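Lerkau Lane Neighbors
Minutes of the fall meeting, Oct 1, 2024

Hi all! I'm taking the minutes again, because I was the one holding a pen when we sat down. If I got something wrong, grab me at the mailboxes and I'll fix it before the next one goes out. We started a little late on account of the parking (more on the parking below, believe me).

Minutes from May

Read and approved with one fix. I had written that the Plarkton footbridge would be "replaced" and it should have said "repaired." Big difference in price! Sorry about that.

Money

We have $1,794 in the account. Going out before the end of the year is $417 for insurance on the street party and the tool shed together. Mark Anthony Belmonte wanted to know why the insurance went up, and the short answer is that the shed is on the policy now and it wasn't before. He asked whether we could shop around. We can, and he kindly agreed to be the one who does it, so please send him the name of your agent if you like your agent.

The footbridge

This took up most of the evening, so bear with me. The quote from Lacson came in at $1,123 for new deck boards and a handrail on the creek side only. Several people felt strongly that a handrail on one side is a strange thing to have on a bridge. I'm one of them. Going down there with a stroller in one hand and a dog in the other, I want something to grab no matter which way I'm headed.

The other view was that the uphill side has the hedge, and the drop there is hardly a foot. Fair enough, but the hedge is mostly holes these days. We went back and forth on this for a good long while and then voted to ask Lacson for a second price with rails on both sides. If it comes back at $900 or less for the boards alone, we could also do the boards now and think about rails in the spring. I'll call them this week.

Until then, please walk your bikes across. The third board from the Plarkton end is soft and I put my heel through the corner of it last month. 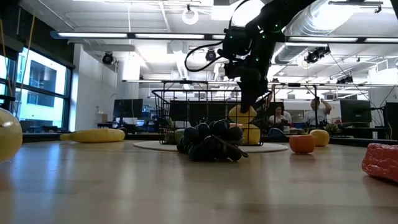
Parking on the hill

Oh boy. Since the Skikulus studio opened its evening classes, the upper end of the lane fills up by dinnertime and two driveways have been blocked more than once. I want to say for the record that the studio people have been lovely about it. They put a note on their door and they read out license plates at the start of class. It still happens.

Ideas we talked about: cones (they get moved), a painted line at each driveway (the town has to do it, and there's a form), and asking the studio to send folks to the church lot. We liked the church lot best. I'll write the letter, and I'd love it if somebody with a softer touch than mine would read it over before I send it.

Potluck and produce swap

Same setup as last time, long tables, bring a dish and a serving spoon with your name on it. The swap table goes next to the drinks. Whatever your yard or your pantry has too much of, bring it, and please take something home with you too! I ended up with a car full of zucchini last year and my family hasn't forgiven any of you.

We agreed to put out labels for nuts and dairy. Cards and a marker will be on the first table.

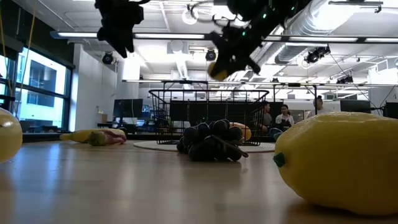 Grapes, a banana and a big yellow lemon on the table.

Sign up for setup or cleanup on the sheet in the shed. Cleanup is short on names, as always, and it's really not bad if there are enough of us (we play music).

Tool shed

The good ladder is back. Thank you to whoever returned it! The hedge trimmer is still out and isn't written down in the book. If it's in your garage, no hard feelings, just bring it home. We also decided to change the lock code, and I'll give the new one out in person so it isn't floating around in email.

There was a question about whether the shed should lend out the folding tables for private parties.
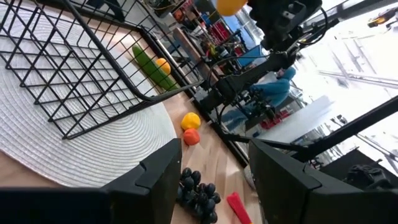
Most of us said yes, as long as they come back wiped down and nobody takes all of them on the same weekend. Write your name in the book, put the date next to it, and cross it off when the tables are home again.

Other business

The streetlight by the bend is out. I reported it, and it wouldn't hurt if a few more of you did the same.

The leaf pickup flyer had the wrong side of the street on it. Even numbers go first.

Next meeting is at my place, after the Lacson price comes in. I'll send a note around with the day. Bring a chair if you have a comfy one, I only own six.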